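Collecting Demonstrations for a Two-Arm Block Sorting Task

Project report, Group 4
Rhea Pascual, Dindo Lacson, Rodel Agbayani
Supervisor: Védís Bundgaard

1. Purpose of our part

Our group was responsible for the data and not for the model. The training was done by the other group, under Mark Anthony Marquez, and they asked us for demonstrations of one task: sort small building blocks by color into a red container with three compartments. The colors are black, red and blue. We gave the task the short name Larnby, and this name is also used in the folders.

2. Setup

The two arms are fixed to the front rail of the table, one left and one right, and the person who teleoperates them sits outside the enclosure. We agreed that black blocks go to the left compartment, red to the middle and blue to the right. The left arm starts with the black blocks. The right arm takes the blue ones. Red blocks can be taken by either arm, and this was the most difficult rule to follow in practice.

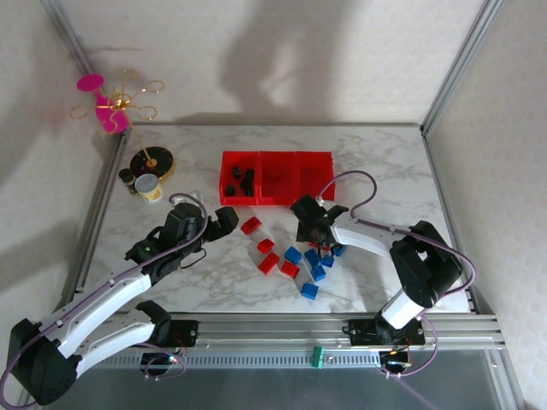
Photo: Dindo Lacson / Project Larnby

With three black pieces in the left compartment and the red and blue blocks still on the table, both arms have a clear area to work in. The left gripper stays on the side of the red blocks while the right one is lowered over the blue group. We wanted many episodes with such moments, because the first model from the other group always waited with one arm until the other arm was finished.

3. Recording procedure

One episode is one complete sorting. Before each episode the operator spreads the blocks by hand in front of the container and returns both arms to the start position. At the beginning we mixed the colors completely. The grippers then came too close to each other, and many episodes had to be stopped. After a discussion with our supervisor we changed to loose groups, with black on the left, red in the center and blue on the right, but the position and rotation of every block should be different each time. 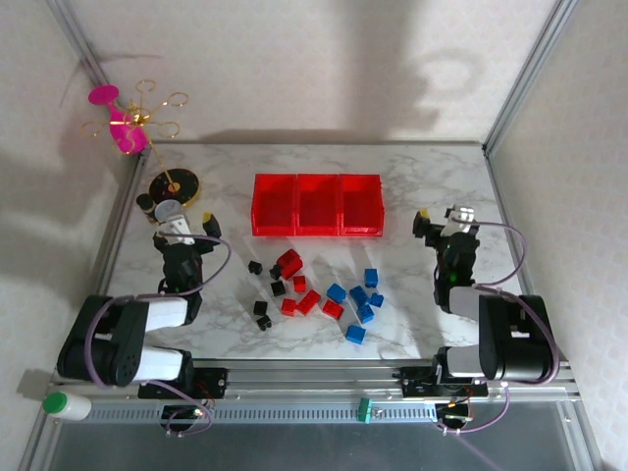
Figure 2. Blocks in loose color groups in front of the red bins, with one arm on each side.

Objects at the back of the table, such as the ornament with gold wire, were not part of the task and the operators were told not to touch them with the arms.

4. Result of the collection

We recorded 349 episodes in January. After checking, 123 of them were removed. The most frequent reasons were a dropped block which rolled out of reach, a wrong color in a compartment, and a long pause of the operator. The remaining 226 episodes were given to the training group. Rodel wrote the checking script and Rhea reviewed the episodes which the script could not decide.

5. What we would change

The written rules for red blocks should be ready before the first recording. Our first 100 episodes show different habits of each operator, and it is possible to see who was driving only from the order of the blocks. We also recommend to write the reason for removal immediately, as we had to watch many episodes a second time.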